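Ticket 213: Lindura gripper kit, grip pads
Status: open
Product: Lindura kit, bought through Traltico

Hi again! So I swapped the pads like you said (took me more than 40 minutes, those screws are tiny) and reran the pick routine at low speed. It still faults out with "grip lost" on maybe every other try. I did the homing twice, reloaded the Drirnonlow profile, and checked the cable at the wrist. No change.

Soft parts seem to be the worst. Hard plastic ones go fine all day, which makes me think it's the force setting and not the motor, but you folks know this thing better than I do.
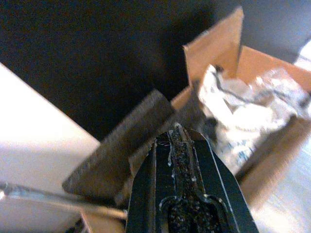
Chepkoech Wanyama

You asked about the pad surface, so look at the strip up near the fingertip. There are a few white flecks and a faint shiny streak. Is that glue from the new pads? Can I wipe it with alcohol or will that wreck the grit? Also, do you still sell the two-pad spare set, or just the full finger?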